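## 4. Enregistrement d'une série de démonstrations bimanuelles

Cette section s'applique au poste de collecte Mimau, équipé de deux préhenseurs manuels. Elle suppose que l'étalonnage (section 3) a été effectué et que les deux flux vidéo des préhenseurs apparaissent dans la console. La tâche de référence est « Décrocher / raccrocher, ustensiles de cuisine ». Pour les autres tâches du catalogue Wodley, seules les étapes 4.2.3 à 4.2.5 changent.

### 4.1 Contrôles préalables

1. Ouvrir la console et sélectionner le profil de l'opérateur.
2. Vérifier que la cadence affichée est de 30 images par seconde sur chaque voie. Une cadence instable invalide l'épisode entier.
3. Actionner chaque gâchette sur toute sa course, à vide. La courbe d'ouverture doit monter et redescendre sans palier.
4. Examiner les faces internes des deux doigts, puis renseigner le champ « état des garnitures » pour chaque doigt séparément.
5. Passer le câble de chaque préhenseur le long de l'avant-bras, avec assez de mou pour atteindre le bord opposé du plateau.

> **Attention.** Ne pas saisir un préhenseur par les biellettes. Les paliers en laiton sont emmanchés et leur déplacement fausse la mesure d'ouverture.

### 4.2 Déroulement d'un épisode

1. Placer le support à ustensiles au milieu du plateau, tige verticale.
2. Saisir un préhenseur dans chaque main et les amener en position de départ, doigts ouverts.
3. Démarrer l'enregistrement à la pédale. Attendre le signal sonore avant tout mouvement.
4. Saisir l'ustensile par le préhenseur indiqué sur la consigne. L'autre reste ouvert, à portée, sans toucher le support.
5. Maintenir la prise pendant le déplacement vers la position demandée. Éviter les corrections rapides du poignet.
6. Relâcher, revenir en position de départ, arrêter à la pédale.
7. Attribuer une étiquette : `valide`, `échec` ou `à revoir`.

Vue des doigts depuis un préhenseur, puis vue de tête avec le fouet tenu à gauche :
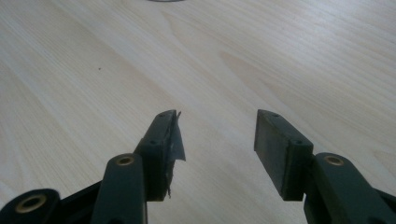
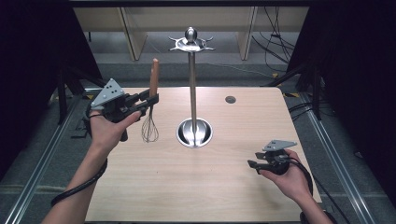

Remarque de Kolář, reprise de la relecture de la version précédente : l'étiquette `échec` est trop peu utilisée. Les opérateurs suppriment l'épisode lorsque l'ustensile leur échappe, alors que ces trajectoires servent à entraîner le détecteur d'erreur de saisie. Kolář demande que la suppression soit réservée aux défauts techniques (perte de flux, pédale enfoncée deux fois, horodatage manquant) et que toute chute soit conservée, y compris lorsque l'opérateur ramasse l'objet à la main.

La règle est appliquée depuis la révision de juillet. Le bouton « Supprimer » demande désormais un code de motif :

| Code | Motif | Conservation |
|------|-------|--------------|
| T1 | Perte d'un flux vidéo | non |
| T2 | Horodatage incohérent | non |
| T3 | Double appui sur la pédale | non |
| M1 | Chute de l'ustensile | oui, étiquette `échec` |
| M2 | Contact avec le support | oui, étiquette `à revoir` |

### 4.3 Volume et répartition

- Une série complète comprend 100 épisodes par ustensile.
- L'orientation du support est modifiée entre deux épisodes. Le décalage angulaire à appliquer s'affiche dans la console.
- La main active est tirée au sort par le logiciel. Ne pas inverser les consignes, même pour un opérateur gaucher.
- Le jeu initial livré au site de Zunditdale contenait 238 épisodes, tous avec la même main active. Il ne doit pas être fusionné avec les séries actuelles.

### 4.4 Garnitures des doigts

La garniture d'un doigt est remplacée dès qu'un bord se décolle, et au plus tard après 500 cycles de fermeture. Le compteur se trouve sous *Matériel > Doigts*.

1. Débrancher le préhenseur.
2. Retirer tout reste de film ou de ruban de la face interne et dégraisser.
3. Poser la garniture neuve en partant de la pointe, sans recouvrir les trous de vis.
4. Rebrancher, remettre le compteur du doigt à zéro et refaire l'étalonnage d'ouverture (3.4).

> **Note.** Un changement de garniture au cours d'une série impose l'ouverture d'une nouvelle session. L'aspect du doigt est visible dans le flux embarqué et constitue, pour le modèle, une variable non contrôlée si elle n'est pas déclarée.

### 4.5 Transfert

1. Fermer la session. Le logiciel vérifie la correspondance entre les voies vidéo et les courbes d'ouverture.
2. Corriger les étiquettes manquantes signalées en orange.
3. Lancer le transfert et laisser la console allumée jusqu'à l'affichage de « Session archivée ».

Si le transfert est interrompu, ne pas renommer le dossier local. Le relancer depuis *Sessions > En attente*.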